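Storage and Handling of Small Parts
Course handout, Unit 4: Shelving, Bins and Room Conditions
January 2021

4.1 Scope

This unit covers static shelving in workrooms where small parts and shared equipment are stored and used in the same space. Pallet racking, mobile shelving and cold storage are treated in Unit 7. Students should have read the Unit 3 notes on load classes before attempting the exercises at the end.

The term "bay" means one set of uprights with all the shelves between them. A "level" is one shelf within a bay, numbered from the floor up. "Bin" means any open or lidded container that is meant to be taken off the shelf by hand.

4.2 Shelf loading

Manufacturers give shelf capacity as a uniformly distributed load. A shelf rated at 50 kg will carry 50 kg spread over its full area. It will not necessarily carry the same mass on one small footprint at midspan, where bending is greatest. For the exercises in this unit, treat any object that covers less than half the shelf length as a concentrated load and allow half the rated value.

Each bay also has a total rating, usually lower than the sum of its shelf ratings. Both limits apply. Record them on the bay label, not only in the room file.

Deflection is the more common complaint in practice. A shelf that sags visibly under a legal load is still a nuisance: lids bind, round items migrate to the middle, and bins tilt toward each other. Where sag is found, move the load toward the uprights or add a level and split it.

4.3 Assigning levels

The usual order is by mass first and frequency of use second.

Lower levels: heavy equipment, full bins, anything that needs two hands. The lowest level should sit high enough above the floor to allow sweeping underneath.

Middle levels: small items in daily use. These can stand directly on the shelf in a single row, one item deep. A second row behind the first is lost to view and should be moved into a bin.

Upper levels: light, bulky and seldom used. Nothing that requires a person to look down into it.

On tall units the upper levels are out of reach for most users, and a step must be kept in the room. If the step is kept elsewhere, the upper levels should be left out of the storage plan.

A tall bay must be fixed to the wall or tied to its neighbor. Loading the bottom first lowers the center of gravity and helps, but it does not replace the fixing.

4.4 Bins

Translucent plastic is the default for mixed small parts. The contents can be recognized by outline and color without opening the bin, and a nearly empty bin is easy to spot in passing. Opaque bins are acceptable for single-item stock with a printed label. Clear rigid bins show more, but many of them crack at the corners when dropped.

Labels go on the short face that points into the aisle. A label on the lid disappears as soon as another bin is stacked on top. Minimum content for a label: item name, bay and level, date of last check. Quantities are left off, as they go out of date within a week and are then ignored along with the rest of the label.

The Declercq and Zikura ranges used in the practical share a footprint but have different rim profiles. They will stand side by side. They should not be stacked on each other - the upper bin rests on two edges only and slides when the shelf is bumped.

4.5 Lighting and ceiling services

Lighting is often planned for an empty room and then blocked by the shelving. A tall bay placed between a fixture and the work area casts a shadow on whatever is behind it, and its own lower levels receive light mostly at a low angle. Check illuminance at the face of the lowest bin, with a person standing where the user would stand. The reading taken at bench height in the open floor says very little about the shelves.

Rows of ceiling fixtures should run parallel to the aisles where there is a choice. In converted buildings there usually is not, and the bays are turned to suit the lights. Ducts, beams and hanging fixtures all limit the height of a bay, so note their positions before the order is placed. The room used for the practical has a white corrugated ceiling crossed by a broad beam, rectangular fluorescent lights, a round pendant fixture, and a ventilation duct high on the right-hand wall. The tall white metal unit stands on the left, with translucent bins and equipment on its lower levels and small dark items lined up along the middle shelf.
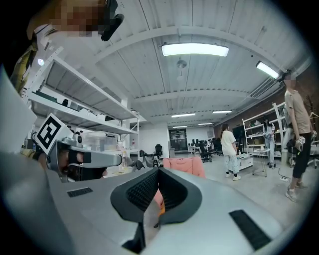
4.6 Worked example

The Torkside plan lists a bay with a total rating of 615 kg. It holds 10 levels, each rated at 50 kg distributed.

Sum of shelf ratings: 10 x 50 = 500 kg.

The bay rating is 615 kg, so the shelves govern and the working limit for the bay is 500 kg. This is the reverse of the usual case and is worth noticing. Adding levels would raise the working limit until the sum reached 615 kg, after which the uprights would govern.

Now place one compact item at midspan on level 2. By the rule in 4.2, its mass may not exceed 25 kg. The item may be moved next to an upright, but for coursework the same limit is kept.

4.7 Exercises

1. Repeat the example in 4.6 with two levels removed. State which rating governs.

2. Draw up a level plan for the Cluvora parts list (separate sheet). Give the level, the container type and the label text for each entry. Entries with no stated mass are to be weighed.

3. Sketch the room in plan and mark each ceiling fixture, duct and beam. Shade the shelf faces you expect to be poorly lit, then take readings and correct the sketch in a second color.

Hand in exercises 2 and 3 together. Sketches need not be to scale but must carry dimensions.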